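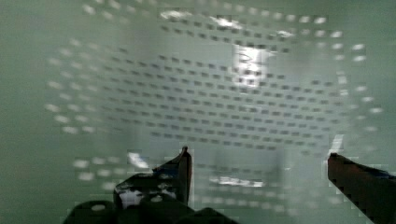
**COMPANY NEWS | HOUSEWARES**

# Eichhorn to open secondhand housewares store in Grondcombe in May

GRONDCOMBE - Eichhorn will open a store for used kitchen and table goods on the ground floor of the former Clillar seed warehouse in May. It will be the company's second secondhand location, after the Tevham shop, and will be open to the public from 10 a.m. to 6 p.m.

The Grondcombe store will carry plates, cups, bottles, colanders, pans, storage jars and small hand tools. Stock will come from two sources: items traded in by households, and returned goods from Eichhorn's regular stores that can't be sold as new. Electrical appliances won't be accepted at opening.

Customers who bring in items will be paid in store credit, set by weight and condition at the counter. Credit can be spent in Grondcombe or Tevham and does not expire. Chipped ceramics and scratched nonstick pans will be turned away. Single lids without a matching container will be taken, but no credit will be given for them.

"In Tevham we found that most people came in for one missing piece," said Zineb Abou Zeid, head of retail at Eichhorn. "They had five bowls and wanted the sixth. So the new store is laid out by size and color, and old sets are split up on the shelf."

The Tevham shop sold to 439 households in its first month. Plates and drinking cups made up the larger part of sales. Serving dishes moved slowly and will get less shelf space in Grondcombe. 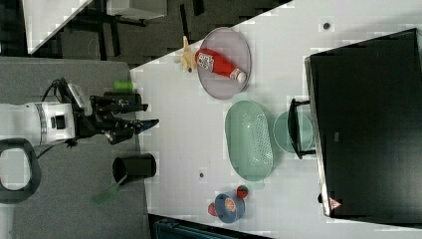

*By Lucie Hawthorne, Eichhorn Press Office*

The Clillar building has 550 square meters of usable floor. A little under half will be sales area, and the rest is set aside for intake, washing and sorting. The loading door on the canal side stays in use, and customers with large boxes can drive up to it. Parking is shared with the garden center next door.

Volker Lenz, who managed the Tevham opening, will run the store. Yupin Klinhom joins from the company's returns department to lead intake and pricing. Hiring for counter and washing jobs is under way, with day and evening shifts available.

"Washing is the slow part - it decides how much we can put out each morning," said Lenz. "We bought a second dishwasher line before we bought a single shelf."

Most prices will be marked on the shelf by type, so all side plates cost the same whatever the maker. Sets of matching glasses are the exception and will be priced one by one.

On opening morning, the first 200 customers to trade in an item will receive a cotton carrying bag. Doors open at 10 a.m. Trade-ins that day will be limited to one box per household.

Schools and clubs that need tableware in quantity can place a request before opening by writing to the Grondcombe store.

**Press contact:** Ľubomír Vlček, Eichhorn Press Office, Tevham. Interviews with Volker Lenz and store visits before opening are available on request.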